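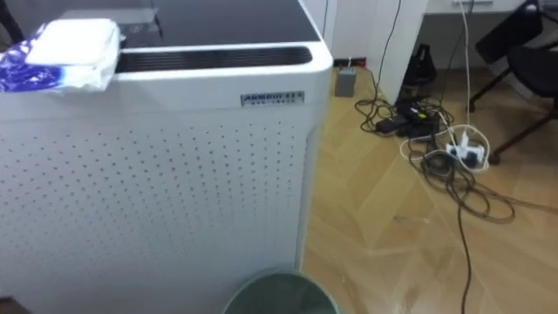
Air purifier, front room, with wipes or tissues on top.

Search this blog
Enter keyword Go

Overnight load, second pass

The first pass at measuring our overnight electricity use was done at the main panel in July and gave a single figure: 221 watts between 1 a.m. and 5 a.m., with everyone asleep and nothing deliberately running. A single figure does not say where the power goes. The second pass was done outlet by outlet with a Prendance plug meter, the older model that stores 4,000 readings before it starts overwriting the first ones. At one reading every two minutes it fills in five and a half days, so I moved it every five.

The refrigerator was measured first. A compressor cycles, so a spot reading is useless. Averaged over its five days it came to 41 watts, with a defrost spike once a day. The router and modem together draw 17 and do not vary by time of day. The cable box drew 23 watts switched on and 22 switched off, so the power button mostly controls a light.

The hard part was everything that is wired in. The bathroom fan timer, the doorbell transformer and the thermostat have no plug. For those I went back to the panel, turned off one breaker at a time at 2 a.m., and subtracted. The resolution is poor but good enough to find a large load.

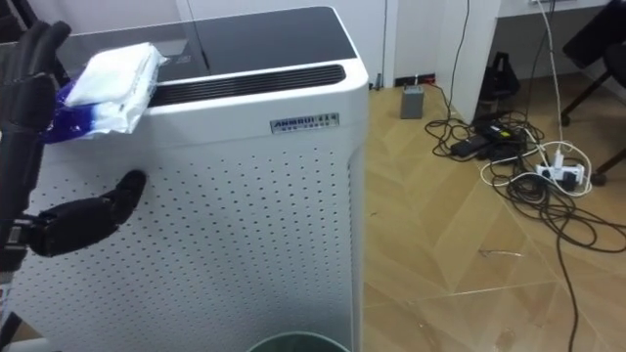
A comment on the first post said that a plug meter reads low on very small loads, and that anything under two watts should be treated as noise. I agree. I have left those rows out of the table and put them into the unexplained remainder.

The large load was the heating cable on the pipe in the utility closet. It should come on near freezing. The thermostat had failed closed, so the cable had been running all summer at 76 watts. A Clorkier replacement took ten minutes to fit, with the breaker off. Other units in the Suvarna building have the same cable, and I would check it before buying any smart strips.

With the cable off and the cable box on a switched strip, the panel shows 123 watts overnight. I will repeat the measurement once Gorkdale gets its first frost and the cable has a reason to run.

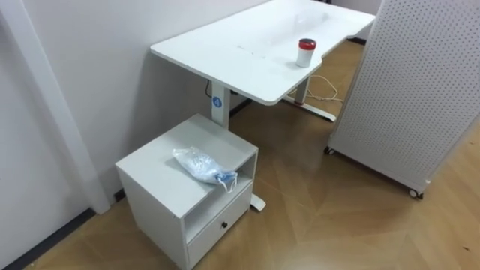

Standing desk by the wall.

Raw readings are in one text file, tab separated, with the meter's own clock. It runs fast, so the timestamps drift.

Recent posts
Overnight load, first pass
Reading a breaker panel with bad labels
Water heater timer settings
Pipe insulation, two thicknesses compared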